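Schouten, Pirnstead – has it gone downhill?
Eating Out board > Pirnstead and Lesolgate

jvanhove
Went to Schouten last night for the first time since the new menu came in. I had the mussels and my wife had the beef stew. Mussels were fine, plenty of them, but the broth tasted mostly of salt. The stew was as good as ever. Chips came in a small metal cup, which I could do without. With two beers and one pudding between us it was a fair bit more than it used to be. Has anyone else been?

breadandmarge
Same here with the salt. We had the onion soup and neither of us finished it. Service was good, to be fair to them.

Frans Van Beek
I don't agree. I eat there most weeks, usually at the bar, and the soup was fine when I had it. The old menu had pages of things nobody ordered and half of it came out of a freezer. I would sooner have a short list cooked properly. The pork chop with mustard is the best plate of food in Pirnstead at the moment.

breadandmarge
The chop may well be good. We didn't have the chop.

potwash_lee
Salt depends who is on. I worked in a kitchen in Lesolgate and you could tell from the gravy which chef was in. Send it back and say why.

jvanhove
I know I should have. I never do.

tinlid
If you want mussels go to Jiva by the station in Lesolgate. They do them with cider and you get proper bread. Parking is bad after 7 so leave the car at the top of the hill.

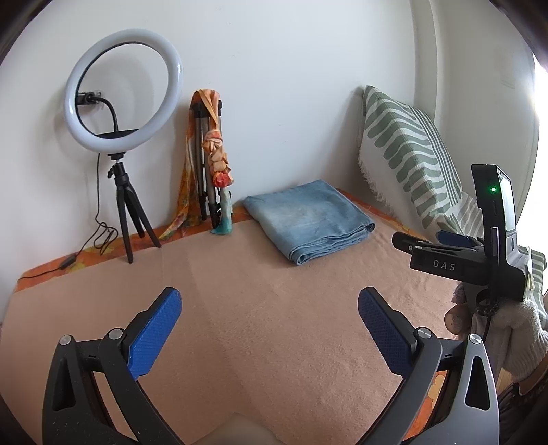 Reply 8
Frans Van Beek
Jiva is good but you can't hear yourself speak in there. I took my sister in December and we gave up talking by the main course. Also the bread is extra now.

tinlid
Bread was included when I went. Might have changed.

hobday
It has changed. It's on the menu in small print under the starters. Still worth having.

Jasper Vanhove
Different Vanhove from the one who started this, before anyone asks. I had the stew at Schouten at lunch and it comes with mash instead of chips at that time of day. Much better with the gravy. Lunch is cheaper too – stops at half two.

jvanhove
Didn't know they did lunch. Will try that and leave the mussels alone.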